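Laver un gros pull en laine sans le feutrer : vos méthodes ?

Forum Maille & Entretien > Lavage et détachage

Adaeze Ekwueme
Bonjour à toutes et à tous, je viens chercher un peu de réconfort et surtout des conseils ! J'ai tricoté en mars un grand pull à côtes en mérinos (le modèle Niltari, pour celles qui connaissent), et j'ai tellement peur de l'abîmer que je n'ose pas le laver. Ma grand-mère trempait tout dans une bassine avec du savon râpé, ma sœur met tout en machine sans ciller, et moi je suis entre les deux avec mon pull sur les bras.

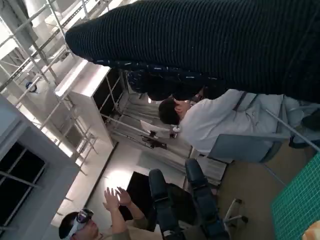

Temps de lecture : 2 minutes

Le col et les poignets ont pris une petite odeur, et les côtes commencent à se détendre en bas. J'ai acheté de la lessive Meltow, mais l'étiquette est bien avare en explications. Combien de temps de trempage ? Et faut-il rincer ?

brindelaine
Coucou Adaeze, et bravo pour le pull ! À la main, toujours : eau à peine tiède, une bonne demi-heure, et on ne frotte surtout pas. Je presse ensuite le tout dans une serviette éponge roulée, en marchant dessus pieds nus (les enfants adorent s'en charger), puis séchage à plat, loin du radiateur.

Christos Stefanou
Je me permets de ne pas être d'accord, chère brindelaine. Le programme laine de ma vieille Kodell tourne plus doucement que mes grosses mains, et j'y passe mes pulls depuis 5 ans. Le secret, c'est l'essorage : je le supprime complètement. J'ai fait feutrer un seul gilet dans ma vie, et c'était dans le lavabo, en passant de l'eau chaude à l'eau froide.
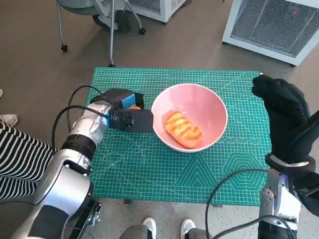

Pour les côtes qui se détendent, je les resserre à la main quand la maille est encore humide, bien dans le sens de la hauteur, et je n'y touche plus jusqu'au lendemain. Avec du mérinos, ça reprend très joliment. Avec du coton, en revanche, je n'ai jamais eu de résultat qui tienne.

brindelaine
Christos, je veux bien te croire pour ta machine, mais la mienne chauffe à presque 26 degrés de trop quand ça lui chante, alors conseiller ça à quelqu'un qui tient à son pull, je trouve ça risqué !

mamie_pelote
Vous avez raison tous les deux, mes agneaux. Avant tout, Adaeze, lave ton échantillon : si lui feutre, tu auras ta réponse sans y laisser des semaines de travail. Et pour l'odeur, une nuit à la fenêtre suffit bien souvent.
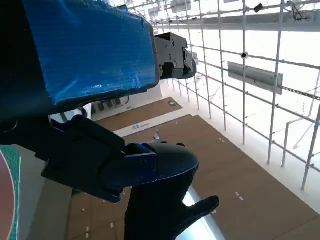 Le bilan d'Adaeze

Merci, merci, vous êtes adorables ! J'ai suivi mamie_pelote et lavé l'échantillon à la main : il n'a pas bougé d'un millimètre. Le pull a pris l'air cette nuit et je le trempe demain matin. Christos, je garde ta technique pour les côtes, mais pas la machine, je n'en dormirais plus.

Sujets récents
- Mites dans l'armoire : cèdre ou lavande ?
- Bouloches sur un cardigan Khan, rasoir ou peigne ?
- Que faire de 200 g de mohair orphelin ?
- Rattraper une encolure trop large

Commentaires des lecteurs

Lilou_jersey : Et pour l'alpaga, même recette ? Le mien s'allonge dès qu'il est mouillé.

tonton_aiguille : Je suis de l'avis de Christos, la machine sans essorage me va très bien.

Péroline : Merci pour l'idée de la serviette roulée, je file essayer sur mon châle !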